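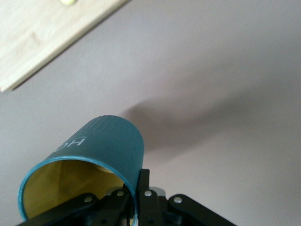 Teal cup with a yellow interior.

Hangar and Ramp Safety Inspection, Drolomden Rotor Base
Saturday, February 26, 2022
Inspector: Leif Lund
Accompanied by: Kimie Hirano (maintenance), Daichi Uchida (ground crew)
Areas covered: main hangar, tool room, battery room, fuel point, pads A and B
Aircraft on site: tail numbers 483 and 327

Marks used: OK, Fix (correct by the date given), Stop (do not use until cleared), N/A. Comments are entered by the inspector unless initialed by someone else.

Section A. Main hangar

A1. Floor free of oil, fluid and loose parts. OK
Swept before we arrived. Old stain under the bay 2 hoist is dry and has not spread from the chalk line drawn at the last inspection.

A2. Walkways marked and clear. Fix
Yellow line along the east wall is worn through next to the parts cage. A blade crate was sitting across the walkway. Crate moved during the inspection. Line to be repainted in June with the rest of the floor.

A3. Hangar doors run freely, stops and pins fitted. Fix
North door drags over the last stretch of track. Ice in the track channel, and the drain at that end is plugged. Two people needed to close it. Clear the drain this week.

A4. Main rotor blades tied down or folded and secured. OK
483 tied down. 327 has its blades off for the hub inspection, and all of them are in padded racks with covers on.

A5. "Remove before flight" streamers present on covers and pins. Fix
Pitot cover on 483 has a streamer so faded it reads as plain pink. Replace.

A6. Aircraft grounded and bonded while in maintenance. OK
Checked at both aircraft. Clamp on 327 had paint under one jaw. Cleaned and reattached by D.U. while I watched.

A7. Work stands: brakes, rails, load plates. Stop
Tall stand with the green rail has one brake that does not hold. Tagged out and moved behind the compressor. The other stands are fine.
K.H.: Brake part is on order from Clirketti. We can do the hub work on 327 from the low stand and the scissor lift until it comes.

A8. Overhead hoist within its inspection date, hook latch working. OK
Latch is stiff but closes fully.

Section B. Tool room and parts

B1. All tools accounted for on shadow boards. Fix
One 5 mm hex key missing from board 3. It was found in the drawer of the bench grinder. It should have been written up as missing on the shift log and was not. Going over the log rule again with the weekend crew is on Daichi's list.

B2. Torque wrenches within calibration. OK
Stickers match the register. The large one is due before the next inspection, so book it early. The shop at Valalden has been slow.

B3. Personal items, food and drink kept out of the work bays. OK
Break shelf by the office is in use.

B4. Unserviceable parts tagged and kept apart. Fix
Two tail rotor pitch links in the red bin carried tags with no part status written on them. K.H. filled in the tags from the work card. The bin also needs a lid that locks.

B5. Shelf-life items in date. Fix
One tube of sealant out of date, thrown away. O-ring packets are in date but the drawer is not in date order.

B6. Rags in a closed metal can. OK

Section C. Battery room

C1. Ventilation fan runs. OK
C2. Eyewash station flushed and logged. Fix
Station works and the water is clear. The log has no entry for the last two weeks. Flush it weekly and sign for it.
C3. Lead-acid and nickel-cadmium batteries kept apart, with separate tools. OK
The tape on the tool handles is still readable.
C4. Apron, face shield and gloves present. Fix
Face shield is scratched enough that it is hard to see through. New one needed.

Section D. Fuel point

D1. Tank sump drained and sample logged today. OK
Sample clear, no water. Jar labeled.
D2. Hose and nozzle condition. OK
Light scuffing on the cover, no cord showing. Dust cap fitted.
D3. Bonding cable continuous, reel returns. Fix
Cable tests good. The reel does not pull back the last few feet, and the cable was lying on the ramp where the tug drives. Coil it by hand until the spring is changed.
D4. Fire extinguishers charged, sealed and inspected. OK
Both wheeled units and the hand units. The one on pad B has a new bracket.
D5. Emergency shutoff tested. OK
D.U. hit the button and the pump stopped. Reset took longer than it should because the key was in the office. Keep a spare at the point.
D6. Spill kit complete. Fix
Pads and socks present. Disposal bags missing.

Section E. Pads and ramp

E1. Foreign object walk completed. Fix
Walked both pads. Picked up one washer, some safety wire ends and a length of packing strap. The strap was 60 inches long and right where 483 parks. Bin at pad A has no lid, and I think that is where the strap came from.
E2. Pad lighting. Fix
One edge light out on pad B. No night work on B until it is replaced.
E3. Windsock. OK
Free to swing, fabric sound.
E4. Ice and snow removal. OK
Sand is not used on the pads, only on the footpath. Keep it that way.
E5. Approach and no-walk areas marked around the tail rotor. OK
E6. Passenger briefing card at the gate. Fix
Card still gives the old phone number for the duty desk.

Open items from the last inspection

Hearing protection dispenser at the ramp door: closed, refilled.
Loose cover on the floor outlet in bay 1: closed.
Tow bar shear pins, wrong size in the box: still open. Kaj Ásgeirsdóttir has the correct part number and will order through Gallardo.
Tug reverse alarm: still open. It works when it wants to. Use a wing walker for every move, day or night.

Comments after the walk

K.H.: On A3, the drain was rodded in the fall and plugged again. I would like someone to look at the pipe outside the wall before we do the same job a third time.

D.U.: B1 is fair. The hex key was used on a Friday evening job and the log was closed before the board was checked. I have moved the board check above the signature line on the sheet.

Hideaki Kuroda, base manager: Read and accepted. Face shield, disposal bags and edge light approved for purchase. The stand stays tagged until Kimie signs for it.

Next inspection: June, before the summer flying schedule starts. Send photos of closed items to Leif and leave the paper tags on until he has removed them.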